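衣物折叠

衣物折叠，又称叠衣，指将洗净晾干的衣服、床品和毛巾等纺织品按一定的折线收拢成较小的平面或块状，以便存放、搬运或陈列。它通常被视为洗衣过程的最后一个环节，排在洗涤、脱水、晾晒或烘干以及熨烫之后，收纳之前。在家庭中，叠衣多在床面、桌面或沙发上进行；在酒店布草房、医院洗衣部和服装零售店，则有专门的台面、样板和操作规程。

汉语中“叠”与“折”都用于这一动作，口语里以“叠”为常见，如叠衣服、叠被子；“折”多用于指具体的一道折线，如对折、三折。粤语地区称“摺衫”，台湾多写作“摺衣服”。部分地区把叠好后压平的步骤另称为“捋”或“抹平”，用法并不统一。

概述

纺织品柔软、无固定形状，平铺时占用面积大，成团时又容易产生不规则的皱痕。折叠的作用在于把一件衣物的外形固定为近似长方形，使多件衣物可以叠放或并排竖放。折叠也会留下折痕，因此并非所有衣物都适合折叠。西装上衣、有衬里的大衣和打褶的裙子一般悬挂存放，毛衣和针织衫则适合平放折叠，悬挂时肩部会因自重变形。

折叠与卷收、悬挂并列为家庭存放衣物的主要方式。三者常混合使用，同一个衣柜里往往上层悬挂衬衫和外套，下层抽屉放折叠后的内衣、T恤和裤子，旅行时再把其中一部分卷起装箱。
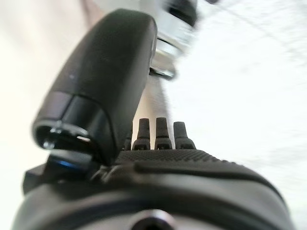

历史

在使用未经裁剪或少裁剪的长方形织物作为衣着的地区，折叠是很自然的存放方式。此类衣物展开即为平面，沿经纬方向对折不会遇到袖笼、领口等立体结构的阻碍。日本的和服由直线裁片缝成，有一套与裁片接缝相对应的折法，称为“本叠”，折线基本落在缝线上，收好后呈狭长的长方形，外面再用称作“畳纸”的纸包裹。印度的纱丽同样是长幅织物，存放时沿长度方向多次对折，讲究的人家会定期改变折线的位置，以免丝线或金属线在同一处断裂。

中国传统的袍服多为平面裁剪，前后衣身与袖子在肩部相连，平铺后呈“十”字形或近似“大”字形。收存时一般先将两袖向衣身折回，再由下摆向上折。衣服放入箱、柜或竹笥中，箱底垫纸或布，间以樟脑、香草等防虫。大件的棉袍、皮袍在换季时晒过再收，民间有农历六月初六晒衣的习俗，晒后重新折叠入箱，是一年中整理衣物的一个时点。

欧洲中世纪至近代的家庭多以木箱存放衣物和亚麻织品，抽屉柜普及之后，折叠的尺寸逐渐与抽屉的深度、宽度相配合。床单、桌布和餐巾在富裕家庭中是重要的财产，常绣有标记和编号，由专人清点并轮换使用。餐巾折叠后来发展为一种宴会装饰，与日常的收纳性折叠分为两途。早期的床单压平工具包括木制的压布机，将折好的亚麻织品夹在两块木板之间，用螺杆压紧，折痕因此十分清晰，在当时是整洁与体面的标志。

合身剪裁的西式服装流行以后，衣架的使用增多。铁丝衣架和带横杆的衣柜出现后，衬衫、外套和裙装逐渐转向悬挂，折叠的范围收缩到针织品、内衣、裤子和床品。成衣零售业又使折叠重新受到重视，衬衫在出厂时以纸板、塑料领托和别针固定成统一的规格，陈列和运输都以折叠状态进行。

近几十年来，介绍家庭收纳的书籍和节目在许多国家拥有大量读者和观众，竖放式折叠随之流行。此类折法把衣物折成可以自行站立的小块，并排放入抽屉，从上方可以看到每一件。

材料与折叠性能

织物是否容易折叠、折后是否起皱，取决于纤维种类、纱线捻度、织物组织和后整理工艺。

棉。棉纤维吸湿性好，弹性回复较差，折压后容易留下皱痕。薄而密的棉布折痕清晰，适合要求平整的床单和衬衫；厚棉布如牛仔布、帆布较挺，折叠后体积大，但不易散开。经过免烫整理的棉布折痕较浅。

亚麻。亚麻纤维刚硬，折痕明显而且难以自行恢复。长期沿同一条线折叠会使纤维疲劳，旧桌布常在中央折线处先行破损，因而存放时宜更换折线，或者卷在纸筒上。

羊毛。羊毛纤维有天然卷曲，弹性回复好，折痕在悬挂或受潮后多能消失。羊毛针织品宜折叠平放，不宜重压。

丝绸。丝绸表面光滑，叠放时容易滑动，常在折层之间垫无酸纸。深色丝绸的折线处可能因摩擦而泛白。

合成纤维。涤纶和锦纶回复性好，不易起皱，但表面光滑的薄织物折后容易弹开，需要用较小的折块或卷收加以固定。摇粒绒等蓬松织物折叠后厚度大，可用压缩袋减小体积，但长时间压缩会影响绒面。

混纺织物的性能介于各组分之间。含氨纶的弹力织物在折叠时应避免拉伸，否则左右两侧长度不一，折出的长方形会偏斜。

织物的含水量对折叠效果影响很大。略带潮气的棉布和亚麻较柔软，用手即可抹平，但若在此状态下入柜，容易发霉或产生异味。通常的做法是趁微潮时抹平或熨烫，待完全干燥后再折叠收起。烘干机取出的衣物应尽早处理，留在滚筒内堆压冷却会形成不规则的皱痕。

工作面与准备

叠衣需要一个面积大于衣物展开尺寸的平面。家庭中最常用的是床，其面积大，高度对坐姿和跪姿较为方便，但床垫柔软，用力按压时表面下陷，不利于压出平直的折线。桌面较硬，适合衬衫和长裤，面积却往往不足以铺开床单。地面也有人使用，在习惯席地而坐的地区尤其普遍。

站立叠衣时，工作面的高度以接近手肘或略低为宜。床的高度通常低于这一位置，长时间弯腰容易引起腰部疲劳，可以坐在床沿或把衣物移到较高的台面上处理。洗衣房的折叠台多按站立作业设计，台面光滑，边缘倒圆，以免勾挂织物。

折叠之前一般先行分类。分类的依据有三种较为常见：按所属的人，按衣物的种类，以及按存放的位置。多人家庭常先按人分堆，再在每一堆内按种类折叠。单人居住者多直接按种类处理。深色与浅色衣物在洗涤时分开，到了折叠阶段通常已无分开的必要，但新染的深色衣物若未干透，与白色织物堆在一起仍可能沾色。

从洗衣篮中取出的衣物往往互相缠绕，袖子翻在里面，裤腿一正一反。先把每件抖开、翻正，再检查纽扣、拉链和口袋，可以减少返工。口袋中遗留的纸巾在洗涤后会碎成纸屑，应在折叠之前抖去。 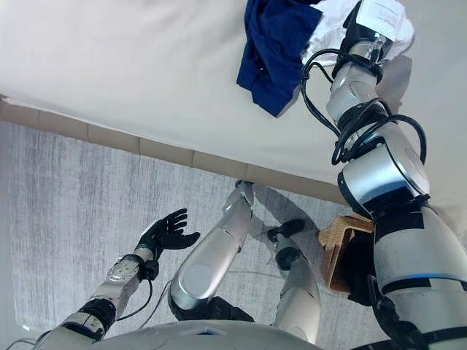

基本折法

各类折法的名称在不同地区和行业中差别很大，下列名称以家庭用语为主。

对折法。将衣物沿中线左右相合，再上下对折一至数次。对折法步骤最少，适用于毛巾、手帕、裤子和形状对称的衣物。缺点是中线折痕落在衣服正面，对衬衫和印花T恤不够美观。

三折法。将衣身两侧各向中间折入约三分之一，袖子随之折回，再由下摆向上折。三折法得到的长方形较窄，正面没有中线折痕，是T恤、衬衫和针织衫最常见的折法。商店陈列多采用此法，可在中间垫入纸板以统一宽度。

竖放法。在三折法的基础上，把长条形再折成小块，使其能够站立。折块的高度应略低于抽屉的内高。过薄的织物难以站立，可以增加一次对折。抽屉未装满时，折块容易倾倒，可用隔板或小盒分隔。

口袋折法。将下摆向外翻起一段，形成一个口袋，折叠或卷起后把另一端塞入其中。成品结实，不易散开，多用于旅行和军队的行囊整理。翻起的下摆会受到拉伸，不适合松软的针织衫。

卷收。由一端向另一端卷起。卷收产生的折痕较少，适合行李箱，但圆柱形之间留有空隙，在抽屉中的空间利用率不一定高于折叠。

捏取折法。捏住T恤肩部与腰部的特定位置，通过一次交叉和翻转完成折叠，整个过程只需几秒。该法在互联网上以演示视频的形式传播，速度快，但成品的宽度取决于捏取的位置，需要练习才能一致。

各类衣物的折叠

衬衫。扣上领口及间隔的几粒纽扣，正面朝下平铺，两侧向背中折入，袖子沿折边放直，再由下摆向上折两次。翻面后整理领子。领子应保持直立的弧度，叠放时相邻两件可头尾交错，以减少领子受压。

T恤。多用三折法或竖放法。有胶印图案的T恤宜将图案折在外面或避免图案相互贴合，在高温环境下，厚胶印可能粘连。

毛衣。袖子折回后平放在背面，衣身对折一次即可，不宜折得过小。高领毛衣可先将领子向下折。粗针毛衣叠放时置于下层，但上面不宜堆放过多。

长裤。西裤沿熨烫的裤线对折，再横向折一次或两次，也可悬挂。牛仔裤左右对折后，将突出的裆部三角折入，使轮廓成为直边，再由裤脚向腰部折。

裙子。直筒裙可对折，百褶裙宜悬挂或纵向卷入长筒形的织物袋中，避免横向折痕破坏褶裥。

内衣与袜子。内裤多用三折后塞入腰口的方法。袜子成双重叠后对折；把一只翻卷套住另一只的做法简便，但会使袜口的弹力材料长期处于拉伸状态。带钢圈或模杯的文胸不宜对折，可以依次套叠平放。

婴幼儿衣物。尺寸小，件数多，折叠次数少，常按月龄或身长分格存放。包臀衣先将下部的开裆扣合，再左右对折。

床品的折叠

床单与被套面积大，一人操作时通常先抓住相邻的两角，对齐后挂在手上，再找到另外两角。两人操作时各执两角，向中间走近合拢，折叠速度快，边缘也较整齐。平单的折叠没有特殊困难，折后的尺寸以搁板深度为准。

床笠四角缝有弹力边，难以形成直边，是床品中较难折叠的一种。常用的方法是双手分别伸入相邻两角的内侧，将一角翻套在另一角之外，再依次套入剩下的两角，使四角重合。此时织物成为带有一条弧边的方形，平铺后把弧边折入，再按三折法处理。也有人不求规整，将床笠卷起后与同套的平单、枕套一并装入其中一只枕套内，存取时以套为单位。

被子的折叠因填充物而异。棉被较重，多折成长方形叠放于床尾或柜中。羽绒被蓬松，长期压缩会损害羽绒的弹性，宜松散折叠后放入透气的布袋。羊毛被与蚕丝被也不宜抽真空。军队和部分学校宿舍要求将被子折成棱角分明的方块，俗称“豆腐块”，需要先用前臂反复压实棉胎，再在折处捏出直角，属于内务要求，与一般家庭的收纳目的有所不同。

毛巾的折叠在酒店业中规定较细。浴巾一般先纵向三折，再横向对折，开口一侧朝内，使陈列面只露出一道圆滑的折边。家庭中则多依毛巾架或搁板的宽度决定折法。

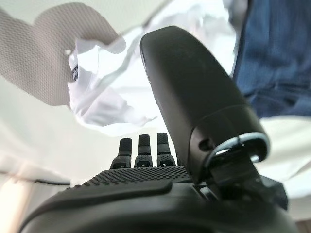

成团的白色织物

行业应用

商业洗衣厂处理的纺织品以床单、毛巾和工作服为主，品种较为单一，数量大。床单在烫平机上烘干压平后即进入折叠工序，此时织物温度较高，折痕容易定形。毛巾不经烫平，烘干后直接折叠。各厂按客户要求设定成品尺寸，尺寸偏差会影响打捆与布草车的装载。

服装零售店的折叠以陈列为目的。店员使用统一尺寸的折衣板，把衣身两侧沿板边折入，抽出板后再对折，使同一堆衣物边缘对齐。顾客翻看之后需要重新折叠，在客流高峰时段，这是店面工作中占用时间较多的一项。部分店铺将常被翻看的款式改为悬挂，折叠陈列只保留尺码备货。

博物馆和纺织品收藏机构对折叠持谨慎态度。历史织物的纤维已经老化，折线处的应力可能造成断裂，因此尽量平放或卷存。必须折叠时，在折处填入用无酸纸卷成的软垫，使折线成为缓和的弧形，并定期改变位置。丝绸与含金属线的织物尤应避免锐折。

纺织品收纳用品厂商Leltari的目录中列有衣板、抽屉隔板和无酸垫纸等品种；Clinus则以布草房用的折叠台和分类架为主要产品。两家的产品尺寸体系不同，隔板一般不能互换。

家务劳动中的叠衣

在家务时间的统计中，叠衣通常并入“洗衣及衣物护理”一类，单独的数据较少。Salma Nasr在Benjelloun家政研究室主持过一次家庭衣物整理调查，共收回2,117份问卷。问卷把晾晒之后的工作分为收取、分类、折叠和归位四项，受访者中将归位列为最常拖延的一项者多于将折叠列为首位者。该调查以城市家庭为对象，样本中有老人同住的家庭偏多，报告的附录说明了这一点。

Nawal El Sherbiny在随后的一篇短文中对这一分类提出异议。她指出，许多家庭并不把折叠与归位分开进行，收下的衣服直接从晾衣架上折好放入抽屉，按四项分别询问会使受访者难以作答。后续问卷将两项合并，保留了一个开放式问题，由受访者自行描述顺序。

同一研究室还对12户家庭做过入户访谈，访谈提纲涉及存放位置、工作面和家庭成员的分工。使用床面折叠衣物的情形最为普遍，其次为沙发。受访者提到的困难集中在床笠、成双的袜子和他人衣物的归属上。一些家庭采取只分不叠的办法，内衣、袜子和家居服按人放入敞口的盒子，只有外出服装才折叠或悬挂。

儿童参与叠衣在不少家庭和幼儿园中被视为生活技能训练的内容。通常先从手帕、方巾等形状规则的织物开始，再过渡到裤子和上衣。Sosemance出版的一套生活技能教材把叠衣安排为7课，前两课只练习对边和对角，使用缝有彩色线迹的方布，衣服在第四课才出现。教材没有规定统一的折法，教师可以按照当地习惯调整。

对于手部力量较弱或关节活动受限的人，可以减少折叠次数，使用较高的台面，或者以折衣板辅助。单手操作时，可用重物压住衣物的一端，再从另一端折起。职业治疗中有时采用折毛巾作为双手协调与顺序记忆的练习项目。

存放

折叠后的衣物一般存放于抽屉、搁板、箱或布袋中。搁板上的叠放高度以取用下层时不致倒塌为限，针织品可叠得稍高，光滑织物宜低。较深的搁板可分前后两排，后排放置当季不用的衣物。

换季存放前应洗净并完全干燥。皮脂和食物残渍在存放期间会氧化变黄，也会吸引衣蛾和皮蠹的幼虫，羊毛、羊绒和羽毛制品受害较多。樟木、薰衣草等气味物质有一定的驱避作用，但气味会逐渐减弱，不能代替清洁。樟脑丸类产品应按说明使用，不同成分的防虫剂不宜混放，也不应直接接触塑料纽扣和合成皮革。

白色棉织品长期存放后可能在折线处泛黄，与残留洗涤剂、木质搁板释放的酸性物质以及光照有关。可在搁板上铺垫纸或棉布，并隔一段时间取出重新折叠。黄渍一般可用含氧漂白剂浸泡处理，丝毛制品除外。

潮湿地区的衣柜宜与外墙保持间隙，底层搁板不直接落地。除湿剂需要定期更换，盛水盒应放置平稳，避免翻倒后浸湿衣物。密封箱内若装入未干透的衣物，潮气无法散出，霉斑常最先出现在折层内部。

常见问题

折痕偏斜。多由平铺时衣身扭曲造成，反复洗涤后的T恤侧缝可能本已歪斜，此时以肩线和下摆为准，不必对齐侧缝。

折后散开。织物过滑或折叠次数不足时容易出现，可改用口袋折法，或在存放时以相邻衣物夹持。

抽屉难以推拉。折块高于抽屉内高，或上层衣物被拉起后卡在横档处，应降低折块高度。

厚薄不均。袖子集中在一侧时，叠放的衣物会向另一侧倾斜。将两袖分别折向左右，或相邻两件调换方向，可以改善。

折痕难以消除。棉、麻织物可用蒸汽熨斗处理，或喷少量水后悬挂。带绒的织物如灯芯绒、丝绒应从反面用蒸汽，不可直接压烫正面。

相关条目

洗衣
晾晒
熨烫
衣架
餐巾折叠
布草管理
纺织品保存
和服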